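Vorratsliste mit SQLite führen

Die Anleitung setzt SQLite ab Version 3.35 voraus. Getestet wurde mit einem Bestand von 671 Artikeln im Haushalt Flollcombe.

1. Tabellen anlegen

Benötigt werden zwei Tabellen: artikel (id, name, einheit, mindestbestand) und posten (id, artikel_id, ort, menge, mhd). Das Feld ort nimmt kurze Codes auf, etwa R1-oben für die obere Ebene von Regal 1. Datumswerte als Text im Format JJJJ-MM-TT speichern, sonst sortiert SQLite falsch. 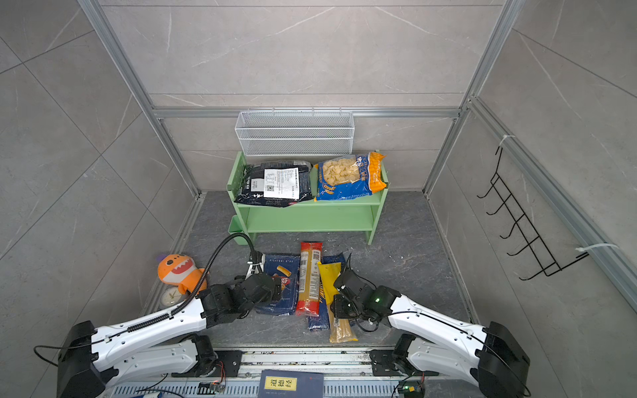 2. Posten erfassen

Jede Packung mit eigenem Haltbarkeitsdatum erhält einen eigenen Posten. Nudeln verschiedener Sorten sind verschiedene Artikel -- auch bei gleichem Hersteller. Fremdschlüssel müssen pro Verbindung aktiviert werden:

PRAGMA foreign_keys = ON;

Beim Import aus CSV die Kopfzeile mit --skip 1 überspringen. 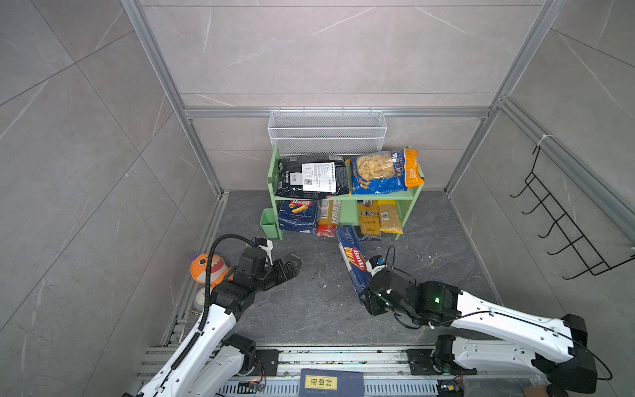 Bei fast 3941 Zeilen dauert der Import ohne Transaktion spürbar länger. Daher BEGIN und COMMIT um den gesamten Block setzen.

3. Ablaufende Posten abfragen

SELECT name, ort, mhd FROM posten JOIN artikel ON artikel.id = posten.artikel_id WHERE mhd <= date('now', '+14 days') ORDER BY mhd; 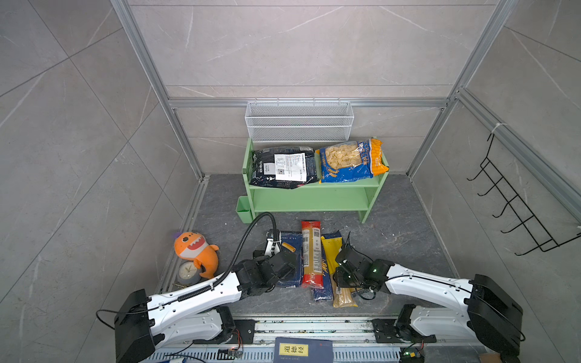 Lesezeit: 3 Minuten

Die Abfrage lässt sich als View speichern. Entnahmen mit UPDATE buchen; Posten mit Menge 0 erst nach der Inventur löschen.

Korrekturhinweis zu Schritt 2: Abhishek Vashisht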